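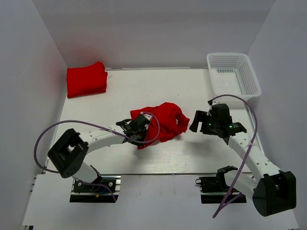 20 May 2024

Went to the open day at Arketti this afternoon. It's a long drive for me, 126 miles each way, and I nearly didn't bother. Lise Hawthorne had signed me in, so I got a badge and skipped the line.

Most of my time went to the folding station. Two arms, red cloths, a white table. I had read about this kind of thing but hadn't stood next to one before. It is slower than I thought it would be. A fold I could do in six seconds took them a couple of minutes, and on one try the cloth slid and they had to start that corner over. I watched seven tries and then my feet hurt.

Makis Mitsotakis-Vlachou runs the station. He said the hard part is finding a corner when the cloth is in a heap. Once they have two corners the rest goes fairly well. I asked about fitted sheets and he said not this year.

Talked to a man from Tuken about hotel laundry. He wants to try it in September. I don't think it will be ready, but I didn't say so.

The coffee was bad and the sandwiches were gone by two. Got home after dark. Need to write Lise a thank-you note and send Makis the towel sizes he asked for.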